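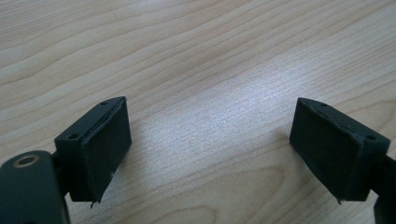

Broadband drops every evening: my troubleshooting log

Right, I've been promising to write this up for ages, mostly so I stop explaining it piecemeal to people on the Skalley residents' group, and partly so that whoever picks up my ticket next can read the whole thing in one go. It's in the order it happened, more or less, with my notes tidied up a bit (the originals had swearing in).

Ticket number: 262
Provider: Lurell
Router: the Dremon one they send everybody
Status: open, then closed, then open again, now closed

What was going wrong

Every evening, usually while I was cooking, the internet would vanish. The light on the front of the router went from white to amber, sat there blinking for a few minutes, then came back as if nothing had happened. Sometimes once, sometimes over and over until bedtime. Mornings were fine. Weekends were a bit random. I'm on an old copper line, the flat is on the ground floor, and the router lives in the hall next to the only phone socket.

First call to support

Very friendly chap, but he had a script and we were going to get through it! Turn it off and on again, done. Turn it off for longer, done. Try it with a cable in case it was the wireless, done, and it dropped on the cable as well, so that was one thing crossed off. He ran a line test from his end and said it was clean. Well, it would be, it was ten in the morning. I asked if they could run one in the evening and he said the test team go home at six.

He closed the ticket. I opened it again.

Things I tried on my own

Changed the little filter on the phone socket. I had a spare in the drawer, still in its bag. No difference.

Changed the cable from the socket to the router for a shorter one. I really thought this had done it, because I got two whole evenings without a drop, and I went round telling everyone. Then it went again on the third.

Moved the router off the radiator shelf in case it was getting too warm. It still dropped, though I've left it where it is as it looks neater.

Took the front plate off the phone socket and plugged into the test socket behind it. This is the one that support always ask for in the end, so do it early and save yourself a call. Two screws, nothing scary. Mine still dropped, which told me the extension wiring round the flat wasn't to blame.

Kept a diary. Boring but by far the most useful thing on this list. I wrote down the time of each drop on the back of an envelope, then copied what the router's own log said next to it. The log is under Advanced, then System, then Events, and it only keeps a day or so before it starts overwriting itself, so copy it out before you go to bed.

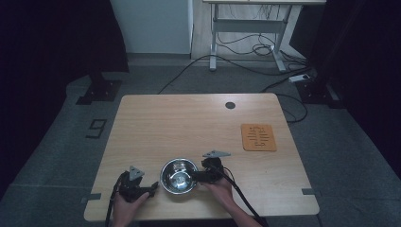 Page last changed: Saturday, March 29, 2025

What the diary showed

The drops bunched up between half past five and eight. The log line was the same each time, "loss of signal", and never the password error that one of the support people was so keen on. It had got worse in December too, when the evenings were dark, and that got me thinking about lights.

I borrowed an old battery radio from my mum, tuned it to a dead bit of medium wave and wandered about the flat with it like somebody hunting for treasure. (I'd read about this on a forum and felt a right lemon doing it, but it works a treat.) By the phone socket there was a faint hiss. At the cupboard by the front door, a horrible loud buzz. In that cupboard is the meter, my hoover, and the power supply for the strip lights in the shared hallway, which come on with a timer in the late afternoon.

Second call, and the engineer

This time I got Yusri Ngui, and what a difference. He read the diary all the way through before saying anything, looked back over my line figures for the week and said yes, the noise shot up at the same time every day. He booked an engineer for a late slot, so that the fault would be there when they came. If you take one tip from this page, ask for a late slot!

The engineer had a proper meter and found the same thing as the radio. The phone cable into my flat had been run through that cupboard and clipped right up against the lighting supply, the whole height of the door frame. He moved the cable to the other side, fitted a better filtered plate on the socket and asked me to get the lighting supply looked at. I rang Sitompul, who manage the building, and they swapped it the week after. To be fair to them they didn't argue.

Before and after

Speed before, on a good evening: 7 Mbps, when it was up at all.
Drops since: none that I've noticed, and the router says it's been connected for 176 hours straight as I type this.

Still to do

The wireless in the back bedroom is still weak, but that's thick walls and a separate moan. I've asked Lurell whether I get anything off the bill for the bad weeks. Yusri put a note on the ticket for me and I'm waiting to hear from billing.

If you're on the ground floor in our block and yours goes amber at teatime, have a look in your own meter cupboard before you ring, and give me a knock if you want to borrow the radio. Mum says she's in no hurry to have it back.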